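The Purple One

Twenty to six and the van goes at six. She had the list in one hand and a roll of tape round her wrist like a bangle.

Gourlay, the list said. Fifteen pieces. Knitwear, mixed, steam and fold. And then at the bottom in her aunt's writing, all slope, no vowels to speak of - the purple one last, don't let them have it creased.

Don't let them have it at all, was what her aunt meant. Everybody in Indale knew that. The wool had come over from Drostaler in May, two sacks of it, and her aunt had dyed it in the bath and then had a purple bath for the rest of the summer. Rib all the way through. Knit two, purl two, till your eyes went.

And now it was sold. Two hundred pounds to a shop that would put it on a wooden head in a window.

She taped a box. Taped it wrong, untaped it, lost a bit of the flap. Fine. Tape over that as well.

Phone.

"Are you done?"

"Nearly."

"Is it done, I mean."

"It's hanging up. It's having a rest."

Silence, and the kettle going at the other end. Her aunt always rang with the kettle going so there was a reason to stop.

"You could say it got lost," her aunt said.

"I could."

"Things do. Dreduvis lost a whole coat."

"You want me to say it got lost?"

Click of the kettle. "No. No, send it. I've had the deposit and I've spent the deposit." 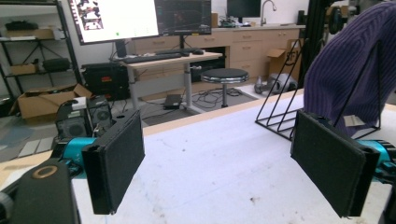 Wool holds a grudge, her aunt used to say, fold it cross and it stays cross. So she made herself stop in front of it and breathe out. It hung over the black wire rack, all those ribs running down towards the table, and the little white tag had worked its way out underneath. She'd have to tuck that. Or not. Let the shop tuck it. The screens were still on across the room and she hadn't saved the invoice, number 2077, and she hadnt printed the label either, and it was eight minutes to.

Label first. No, invoice. Label.

She ran. Knocked the stool, caught it, said sorry to it.

When she came back with the label stuck to her thumb she lifted the purple thing off by the shoulders - no shoulders, it was only ever a big daft tube of a thing, neck or head or both, her aunt had never decided - and put it on. Just pulled it down over her ears. Everything went quiet. It smelled of bath.

Van outside. Horn, one short.

She took it off. Folded it once, not cross, and laid it on top of teh others with the tissue over. Fifteen. Shut the lid and held it down with her elbow while she looked for the end of the tape.

Horn again.

"Coming," she shouted, still picking at the tape with her nail.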